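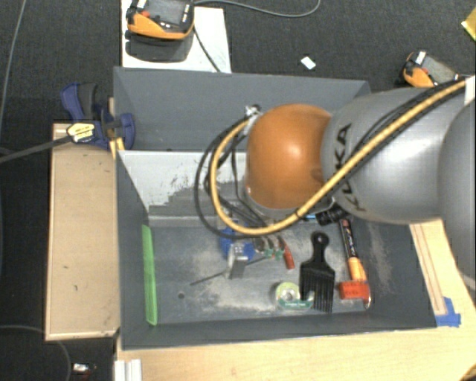 Visit report: Skullura download integrity lab, Dutham

Skullura maintains an open-source media player and, since the player was forked twice, a small lab that tracks unofficial copies of it. The lab opened to outside maintainers for one Friday in October. I attended on behalf of a Canadian package mirror that carries the player along with several hundred other desktop applications. What follows covers the parts of the day relevant to mirror operators.

The lab is on the second floor of a converted office building in Dutham, ten minutes on foot from the station. Sign-in was at 9:30 and required photo identification and a signed form agreeing not to publish live malware hashes before the lab does. Phones were permitted in the main room and not in the analysis room.

Background

The player is distributed from one official domain and through 14 approved mirrors. Any other source is treated as unofficial by default. Unofficial does not mean malicious: the lab's own register divides these sources into unchanged redistribution, modified build, bundled installer, and paid access. The last category covers sites that charge for a download that is free at the official address. At the time of the visit the register held 375 domains, of which 102 were still resolving.

The remainder had been suspended by a registrar, allowed to lapse, or parked. Parked domains stay in the register for a year, as they are often reactivated under the same template.

Crawling and collection

The first session dealt with how lookalike sites are found. The crawler starts from search results, advertising links and certificate transparency logs. New certificates containing the player's name, or a one-character variation of it, are queued automatically. The lab also accepts reports by web form, and these are still the best source for paid-access sites, which tend to use unrelated domain names and rely on advertising for traffic.

Each queued site is fetched three times: once from a data centre address, once from a residential line and once through a mobile carrier. The staff demonstrated a site that served the clean installer to the data centre and a bundled installer to the other two. Comparing only the first result would have cleared it. Our own mirror checks run from a single hosted server, and I have noted this as a gap.

Files are stored by SHA-256 with the request headers, the redirect chain and a rendered copy of the page. Duplicates are linked to the existing record and not stored again. Retention is two years.

Analysis room

Analysis runs on 54 virtual machines across four hosts on an isolated network. Each sample is installed on a fresh machine, left for 20 minutes with simulated user activity, then compared against a baseline taken from the official installer. The comparison lists added services, scheduled tasks, browser extensions, root certificates and outbound connections. Most bundled installers are caught on scheduled tasks alone.

Samples that detect virtualization and exit early are moved to two physical desktops, which are reimaged from a read-only disk after every run. Throughput on these is much lower, and a backlog was visible on the queue display. The lab gives priority to samples from domains that appear in paid advertising.

The baseline is rebuilt for each official release. There is a window of several hours after a release during which automated comparison is unreliable, and results from that period are held for manual review. Mirror operators who submit files during the window should expect a delayed reply.

Signing and release

The afternoon session covered signing. Release builds are produced on two independent build servers, one in Dutham and one in Neltport, and the outputs must match byte for byte before a signature is issued. The signing key is held in a hardware module that requires two operators. The Neltport server is run by Laing, a hosting co-operative which also provides one of the approved mirrors.

The reproducible build process is well documented for Linux and Windows. The macOS build is not yet reproducible. Notarization alters the package, and the lab currently compares the contents before that step. This is a reasonable interim measure – but it means that a downstream mirror cannot verify the final macOS file against an independent build, only against the published checksum.

Checksums are published on the official site and in a separate signed manifest. The staff asked that mirrors verify against the manifest. Several, ours included, still pull the plain checksum file over HTTPS. Changing this requires a small edit to the sync script and an additional key in the mirror's keyring.

Takedown requests

The last session was a short talk on reporting. Requests go first to the hosting provider, then to the registrar, and to the advertising network in parallel where an ad is involved. Complaints about paid-access sites are the slowest to resolve. The licence permits sale of the software, so the request has to rest on the trademark or on a misleading claim of official status. A rendered copy of the page with the logo in place is the most useful attachment.

Items for our mirror

Switch verification to the signed manifest before the next player release.

Add a residential vantage point to the weekly check of our public download pages.

Record the build origin in the package metadata for the Linux and Windows files.

Add a note to the macOS page stating that the checksum is the only available verification.

Slides were distributed on paper at the close, and the lab intends to post them with the sample register schema. The session ended at 4:15.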